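28th April

Up early and at the bench before the heating had come on. I wanted a full day on the gripper comparison and more or less got one, apart from an hour lost to a cable and another to the phone.

The question is a dull one and has been hanging over me for too long. Grellden want to know which fingers to specify for the table-clearing job, and the choice has come down to two. The Lika set is long and tapered and comes to a point. The Miranda set is short and blunt with a soft pad on the inside. The Lika fingers get into gaps and under edges. The Miranda fingers hold on better once they have hold of something. Everybody who has used both says the same, and what I haven't had until now is anything written down.

Started with the controller. I had left it on the old settings and the left arm came up slow and sulky, overshooting at the end of every long move and then creeping back. Reloaded the Sinus configuration and it was fine. I have done this often enough that I ought to make it the default, and I wrote myself a note to that effect, underneath the previous note to that effect.

Then zeroing. Both arms home, both grippers fully open, fully closed, open again. The right one was reading closed when there was still a sliver of light between the tips, so I reset its limits and did it again. After that it was reading properly. I should like to know why it drifts. It was correct when I packed up last time and it had been switched off in between. Florencio Vidal thinks it's the screw at the back of the finger carriage working loose and that a drop of thread lock would cure it. I had the cover off and the screw felt tight to me, but I put the thread lock on anyway.

Paper cup and plate for the whole of today. I had thought about bringing in the mug and the glass tumbler as well, and decided against it. Two objects is enough to be going on with, and they are different enough from one another to be useful. The cup is light, crushes if you look at it wrongly and rolls when it's on its side. The plate is low and flat and gives a gripper almost nothing to get hold of except the rim.

The routine is to put the cup down somewhere within reach, have the arm go in, close, lift a little way, hold, and put down again. I start it standing for the first batch and lying down for the second. Then the same with the plate, going for the rim. I score each one as held, slipped or missed, and there's a column for crushed, which only applies to the cup.
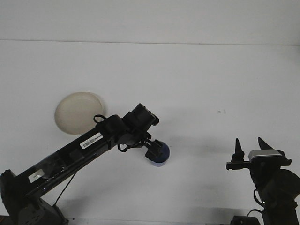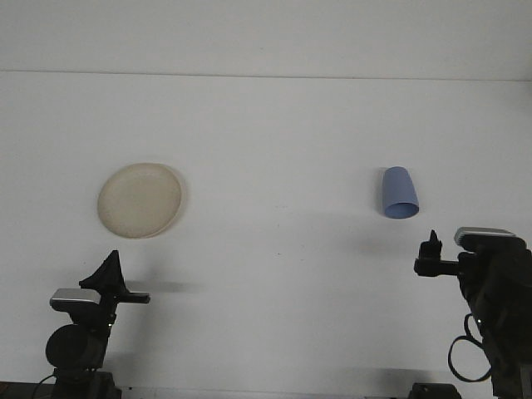 The first batch, with the cup standing, went well enough that I nearly stopped bothering to watch. Both sets of fingers managed it. The Lika set dented the side of the cup at the force I had been using, so I brought the current limit down in small steps until the dents stopped, and wrote the new value on the sheet. The Miranda set never dented it at all. I put this down to the pads spreading the load, though it could equally be that the fingers are stiffer and the motor is giving up sooner. I'd need a force gauge between them to say, and ours is away being calibrated until May.

With the cup on its side everything got worse, as expected. The difficulty is less in the gripping than in the arriving. If one finger touches first, even slightly, the cup rolls away from it and the other finger closes on nothing. I tried approaching from the mouth end with one finger inside the cup and one outside. That works very nicely when the mouth is facing the arm and is no use whatever when it's facing the other way. From the closed end you can straddle it, provided the wrist angle is right.

The wrist angle took up the middle of the day. I had it set by eye, and by eye is not good enough for a thing that rolls. In the end I wrote a short script that takes the line of the cup from the camera, works out the angle and turns the wrist to match before the arm comes down. It gets confused if the cup is nearly end-on, when it sees more or less a circle and picks an angle at random. For now I have told it to refuse in that case and leave the arm where it is. A refusal goes down as a missed, which seems fair to both sets of fingers.

Lunch at the desk. Cheese sandwich and the last of the soup.

The cable trouble came straight afterwards. One of the arms stopped dead in the middle of a lift with a communication fault, and did it again two runs later. I suspected the controller, then the power supply, then the software, in that order, and it was none of them. The connector at the elbow had been pulled half out. There wasn't enough slack when the arm reached right across the table, and each long reach had tugged it a little further. I pushed it home, gave it a longer loop and tied the loop down so that it can't pull on the plug. No faults for the rest of the day. I've thrown out the runs on either side of it to be safe, and marked them as thrown out instead of deleting them. Last year I deleted some and spent a week regretting it.

Phone call from Grellden in the middle of all this, asking whether I could say yet which way it was going. I said I couldn't. They asked whether I could say which way it was leaning. I said it was leaning towards a second day's testing. They took that fairly well. They also wanted to know about price, which is not my department, but I looked it up after I'd put the phone down. The Miranda set is the dearer of the two and the pads are sold separately. How long a pad lasts I don't know. The ones I have are on 700 closes by the counter and the surface has begun to go shiny where it meets the object. Whether shiny means less grip is something else to find out.

The plate, then. I had expected the Lika fingers to walk away with this and they did, up to a point. The tip goes under the rim, the other comes down on top, and up it comes. The trouble is what happens next. There's so little finger in contact that the plate can pivot, and if it has been picked up off to one side the far edge droops and drags. The Miranda fingers mostly couldn't get under the rim at all. They pushed the plate along the table in front of them. On the few occasions when they did get it, it stayed level and stayed put.

I tried pinning it, with one arm holding the far side of the plate still while the other went for the rim. That helped the Miranda set a good deal. It does mean tying up both arms for one plate, and Grellden are paying for the second arm precisely so that it can be doing something else. I'll report it all the same. They can decide whether the time matters.

Florencio rang about four and I told him about the pivoting. He said to try a strip of rubber on the flat of the Lika finger, behind the point, so that it still gets under but has something to grip with once it's there. It's a good idea and I am a bit annoyed not to have had it. He has some thin sheet that he can cut for me and will put it in the post. He also asked, as he always does, whether I'd tried it with the fingers mixed, one pointed and one blunt. I hadn't. Mechanically there's nothing to stop it, as the mounting holes are the same. The closing point would be off centre and I would have to redo the offsets, which is an afternoon gone, but I'll give it some thought.

On the cameras, I don't have much to add to what I wrote before. The fixed one does nearly everything. It loses the object when an arm reaches across in front of it, so I have the script take its measurement before the arm moves and then trust it. With something that stays where it's put that is perfectly all right. With a cup on its side it's all right until something nudges the cup, and then the arm goes confidently to where the cup used to be. The wrist cameras ought to deal with that last bit of the approach. I haven't got them into the loop yet and I'm not going to start until the finger question is settled, or I'll be changing two things at once.

Totals, copied off the sheet. 181 runs counted, after taking out the ones round the cable fault. 29 missed, a good many of those being refusals by the script with the cup nearly end-on. I haven't split the rest by finger set yet, as I want to do it with a clear head and check it twice. Over 1838 for the bench as a whole since it was put together, if the log is to be believed, and I think it can be.

My feeling at the moment is Lika with Florencio's rubber on it, if the rubber stays on. If it peels, then Miranda, and a different way of picking up plates. I've not said so to Grellden.

Wiped the table down, parked both arms and switched off at the wall. I forgot to make the Sinus settings the default. I remembered on the stairs and went back up and did it, then checked it by restarting the controller, which came up with the right ones.

To do next: split the totals. Print fresh score sheets with a separate column for refusals, so they stop muddying the misses. Find out what the pads cost by the pair. Buy more paper cups, same make if the shop still has them. Chase the calibration people about the force gauge, politely.

Rain most of the evening. Fish pie for supper, and an early night.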